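Grastden Rimmed Steel Tray

Home / Workroom / Trays and Dishes

Some things in a workroom get all the attention, and then there are trays. I have sold trays for a long time now and I am still very fond of them, so please forgive me if this page goes on a bit. If you only want the short version, it is a good, plain stainless steel tray with rounded corners and a raised rim, it stays where you put it, and it wipes clean in a moment. The long version follows, so do put the kettle on!

The Grastden tray is the one we reach for ourselves. It started out as a kitchen piece, and plenty of customers still buy it for rolling pastry scraps, resting chops or carrying the breakfast things up to somebody with a cold. But over the years more and more of them have gone off to people who mend and make small things – clock folk, jewellers, fly tiers, a lady in the next valley who restores accordions and has bought from us every October since we opened. What they all want is somewhere to put a job down and find all of it again when they come back from lunch.

The rim is the best part. It is high enough to stop a runaway screw and low enough that you can rest your wrists over it without getting a sore line across them. The corners are rounded inside as well as out, so there are no tight little seams for crumbs or filings to settle in, and you can get right round with a cloth and one finger. We did try a square-cornered tray for a season. It looked very smart on the shelf and we sent the last of them back.

A sheet of white paper in the bottom is well worth the trouble. Small dark parts show up beautifully against it, you can pencil notes beside them as you go, and when the job is finished you lift the whole lot out and start fresh. Ordinary printer paper will do, trimmed if need be, though we also sell Skonon liner sheets in packs of 100 for anyone who would sooner not fiddle with scissors.

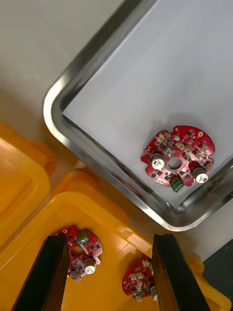
Steel tray lined with white paper, with a red circuit board resting on it.

Nighat Butt, who runs our packing bench and has stronger opinions about trays than I do, keeps three going at once: one for jobs waiting, one for the job in hand and one for anything she is cross with. She tells me the trick is to label the rim with a bit of masking tape and never the paper, as the paper gets thrown away. I pass that on exactly as it was given to me.

Looking after it

Warm water, a drop of washing-up liquid and a soft cloth are all it needs. Dry it straight away if you live in a hard water area, or you will get those chalky spots that take twice as long to shift the next day. It can go in the dishwasher, but please keep it apart from anything with a non-stick coating. Avoid wire wool, which leaves fine scratches – they do no harm, but you will notice them every time the light comes in sideways. If you have used your tray for oils, solvents or solder, keep it for the workroom from then on and buy another for the kitchen.

Details

Material: stainless steel
Finish: polished rim
Corners: rounded
Weight: 400 g
Dishwasher safe: yes
Price: £19 each
Sold singly, liner sheets not included

Goes well with

Skonon liner sheets, pack of 100
Galindo lidded parts dish
Nokwood tray rack, holds four

Delivery and returns

Orders placed before noon go out the same day, and anything that comes in over the weekend is packed on Monday. Each tray travels in a card sleeve, which you are welcome to send back to us for another go. If yours turns up with a dent, take a quick snap of it and write to Yareli Espinoza at the shop, who will put a new one in the post without making you fill in a form.

We have now sent out more than 2,000 of these, and we still like hearing where they end up. Schools and repair groups wanting a larger number should ask Yareli for the trade list.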